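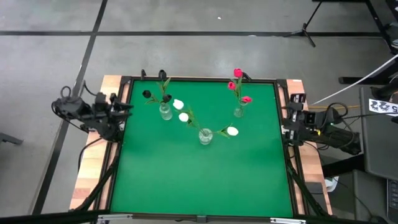
PROGRESS REPORTS / TABLE FLOWERS

To: Ghizlane Ait Ali, Ketitz Small Grants
From: Seren Powell, Curkudville Table Flowers
Second report, covering up to end of November

Ghizlane, writing this between two deliveries so forgive the shape of it. Receipts follow separately, Lenuța has them in a folder and is scanning tonight.

Where we are

Stems all in. 200 artificial tulips from Edwards, in black, white and red. The first box of red was a different red (orange, very orange) and went back. Replacement is the one we wanted, red with a bit of pink in it. Cost us nine days but no money, Edwards paid the return.

Vases in as well, all clear glass. Two of the shapes matter for this report. One has a narrow upper part and a rounded body with texture to it, the other is plain and round. We had talked in the spring about colored glass and you asked us to say in writing why we dropped it. Simple enough: clear goes with every stem color and can be swapped when one gets chipped. Morfudd also pointed out that a lending set in five colors means five shelves, and we have two.

Money

Grant 920. Spent so far 622. That covers stems, vases, the storage crates and printing of the loan slips. What's left is meant for replacements and the second round of crates. No overspend expected. We did move a little from printing to crates, under the limit in your letter, so I didn't ask first. Tell me if I should of.

The arrangement question

This is what took most of the month. The original plan said mixed colors in every vase. We tried it. From across a dining room the black ones vanish between the red and the white, and the whole thing looks like it's missing flowers. So we've gone to one color per vase, three tulips in each, and three vases to a set: black, white, red. Laid out on the green worktable it reads right away as a set, and you can split it up over three dining tables without anything looking left over.

Three stems is also what the necks will take without a fight. Five was too many in the narrow one. Two looks mean, to my eye, though Glenys Rees disagrees with me and would run the black at two. Still arguing. Not a budget item.

Notes on each color, since they don't behave the same:

Black. Needs height. Keep one bloom tall, one leaning out to the left, one down close to the mouth of the vase. If they are all the same length they turn into a lump. Best in the narrow-necked vase.

White. Wants to spread. We use the plain round vase and let them go wide. The long stems show through the glass, so leaves have to be tidied before they go in, which is slow. Morfudd does hers with the leaves already bent before she picks up the vase and gets a better result than the rest of us.

Red. Easiest. One high, two lower, done. The leaves stand up by themselves.
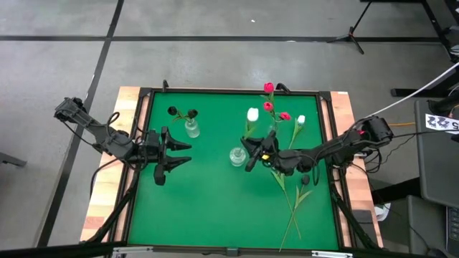

Round vase with a white tulip above it; two black tulips in the vase to the left.

The green surface has been a help for judging gaps. One warning for anybody copying us, clear glass on green picks up the green, and you start thinking the vase is tinted. The first time we photographed a set we got asked twice whether we'd bought green vases after all. Check them on a white cloth before you decide anything on color.

Loans

First sets went out to the lunch club at Buvard House and to the library reading room. Buvard House kept theirs on past the first loan and asked for a second set, all white, for a memorial tea. We said yes. The library want black taken out for December and more red put in, also fine. It means sets will not always go out as sets, so the loan slip has been changed to list each vase by color rather than by set number. Lenuța redid the slip in an afternoon and it is much better than mine was.

Two complaints so far. The narrow vase is light at the top of a long stem and gets knocked when plates go down. We'll try glass pebbles in the base, Edwards sell them. Other complaint was that they are not real flowers, which I can't do much with, but have written down.

Breakages: one vase, the plain round kind, in our own sink. Replaced from spares.

Cleaning

Wasn't in the original plan and should have been. The blooms hold dust in the folds. Soft paintbrush works. Washing works too but the leaves take a whole night to dry and the black ones left a gray mark on a towel, so we have stopped washing black until I hear back from Edwards. Adding a line to the loan slip asking people not to put water in the vases. Two came back with water in.

Behind schedule

- the how-to sheet. Text done, layout not. Morfudd James has it and will finish once the arrangement argument is over
- the talk at the Curkudville market hall, moved to the new year, their request
- labels for crates, my fault, just haven't done it

On schedule or ahead

- buying
- first loans
- repair box (spare stems, wire, tape, brush)

Next period

Finish how-to sheet and send you a copy before it prints. Second crates bought. Pebbles tested in the narrow vases at Buvard House, where the knocking was worst. Decide on two or three black. Sort out storage of the tall stems, they are being bent at the bottom of the crate and some have a kink now that shows above the neck. Glenys thinks lay them flat with the leaves folded up along the stem. Will try it.

Things we need from you

1. OK on the move from printing to crates, even if after the fact.
2. Whether the how-to sheet has to carry the Ketitz logo in color. Black and white is a lot cheaper.
3. The date for the final report. Your letter has one date and the web form has antoher.

Mornings before ten are best if you want to phone. You'd be welcome to come by and see a full set made up, it takes Morfudd a few minutes and takes me a good deal longer.

Seren

Curkudville Table Flowers | Contact us | Copyright Curkudville Table Flowers, all rights reserved | Back to top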